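News > Press Releases > 2026

Print this page | E-mail this page

April 2026
By the Rinmont Communications Office

Rinmont Library Service to Open Craft and Activity Rooms at Kilitz and Vusham

RINMONT - The Rinmont Library Service will open two public activity rooms in September, one at the Kilitz branch and one at the Vusham branch. The rooms will offer residents free space for craft work, study groups, and seasonal family programs during regular library hours.

The project is supported by a grant of $2,000 from the Obradović Fund, which will pay for materials in the first year. Furniture and lighting are being met from the existing branch budget. No change to opening hours is planned at either location.

Requests for bookable space have grown steadily at both branches, and many groups now meet in reading areas where conversation can disturb other visitors. The new rooms are separated from the main collection by a full-height wall, and each has its own entrance from the lobby.

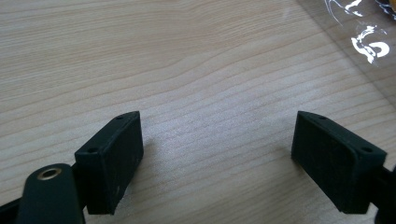

Groups may reserve a room for up to five hours in any one week. Reservations will be taken at the front desk or by telephone, and a library card in good standing is required of the person making the booking. Commercial sales and ticketed events will not be permitted. Food may be brought in for children's programs - hot dishes are excluded - and groups are asked to leave the room as they found it.

The Kilitz room will be set aside for family use on weekday afternoons. A fall program is in preparation and will include paper craft, simple bookbinding, and harvest decorations. Children under the age of seven must be accompanied by an adult at all times. Materials will be provided at no charge while supplies last, and families are welcome to bring their own.

At Vusham, evening hours will be reserved for adult groups. The local history circle and the language exchange will move there from the periodicals area, which will return to quiet reading. Shelving displaced by the work has been placed along the north corridor, and the large-print collection remains on the ground floor. 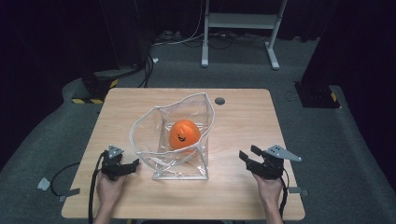

How to Apply

Application forms for regular group bookings are available at all Rinmont branches. Forms should be returned to the branch where the group wishes to meet. Groups that already hold a standing arrangement with the library do not need to reapply, but should confirm their preferred hours with branch staff before the rooms open.

About the Rinmont Library Service

The Rinmont Library Service operates five branches and a home delivery service for residents unable to travel. Membership is free to all who live, work, or study in the district.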